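Häufige Fragen zum Rechnerbasteln bei Dedotik

Ich bin Younes und schraube hier an alten Desktop-Rechnern herum. Weil immer wieder dieselben Mails kommen, hab ich die Antworten mal gesammelt.

Nimmst du jeden Rechner an?
Fast jeden! Desktops sehr gern, Laptops nur, wenn ich gerade Lust auf winzige Schrauben habe (also selten).

Soll ich vorher selbst aufmachen?
Kannst du gern. Stecker ziehen, kurz den Einschaltknopf drücken, Deckel runter. Das Netzteil selbst bleibt aber bitte zu, da gehe nicht mal ich ran.

Was kostet das?
Reinschauen kostet 8 Euro, Teile kommen extra dazu. Über 100 Euro frage ich immer vorher nach, versprochen.

Wie lange dauert es?
Meistens zwei Tage. Im November wird's voller, da wollen plötzlich alle ihren Rechner vor Weihnachten zurück.

Woher weiß ich, welches Netzteil ich habe?
Deckel auf und das Etikett suchen! Bei Dell klebt es oft gut lesbar obendrauf, mit Hersteller, Prüfzeichen und ganz viel Kleingedrucktem. Fotografier am besten das komplette Etikett und schick mir das Bild, dann musst du nichts abtippen.
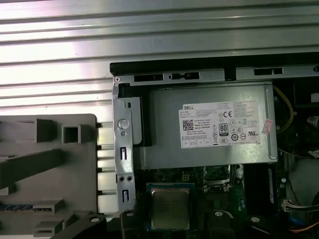

Dell-Netzteil im offenen Gehäuse, mit 80-PLUS-Zeichen und QR-Code auf dem Etikett.

Passt ein normales Netzteil aus dem Laden rein?
Kommt drauf an. Bei Fertigrechnern sind Bauform und Stecker gern mal eigen, also lieber erst fragen und dann bestellen. Mein Kollege Rachid hat da schon mal danebengegriffen, das Ding liegt heute noch im Regal.

Kann ich beim Schrauben zuschauen?
Klar, Kaffee gibt's auch. Schreib mir nur vorher kurz.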